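Folding Jeans on the Bed So the Stack Stays Put

By Bríd Horgan
May

Quick one this week. Got asked how I fold jeans without a table. I use the bed. Always have. Laundry room here has no counter and the kitchen one is full of bread stuff.

What you need: a bed, made up. A blanket or spread on top, smoothed out. Jeans. Ten minutes before dinner.

Empty the pockets first. Coins, tissues, hair ties. Then zip up and button, otherwise the waistband flops open later and the whole thing leans.

Lay the jeans flat, front side up. Run your hand down each leg, pull gently at the side seams. Denim holds a crease for ages so get teh wrinkles out now – not after.

Fold one leg over the other. Line up the seams, not the hems. Hems are never even on old pairs, esp. frayed ones. Tuck the pointy bit at the crotch in so you get a straight side.

Now bring the hems up toward the waist. Stop a couple inches short. Then fold in half again, or in thirds if your drawer is shallow. Mine is a Drender, 36 inches wide and not deep at all, so thirds.

Press down with your forearm. Push the air out.

Stacking – jeans first, they're the heavy thing. Thinner stuff like striped tops or leggings goes next to them or on top. If you file clothes upright in the drawer, stand the thin one against the denim and it won't slump. Pick up the bundle from the folded side, never the hem side, or it all comes undone and your back to step one.

Fleece on the bed is good for this, the legs don't slide around like they do on a slick cotton cover. Shake it out after, denim lint shows on pale colors.

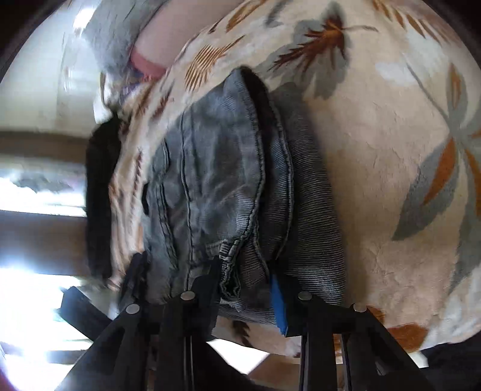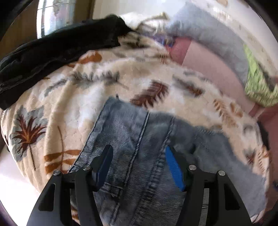
Faded light blue denim on the cream bedding.

Comments

Jin: Thirds changed my drawer. Had 2 piles falling over every Wednesday.

Bláthnaid Cullinane: Do you fold black jeans inside out? Mine get white lines on the creases.

Bríd Horgan: I do for washing, then turn them back. Looser fold helps too

Contact | Copyright Bríd Horgan | Back to top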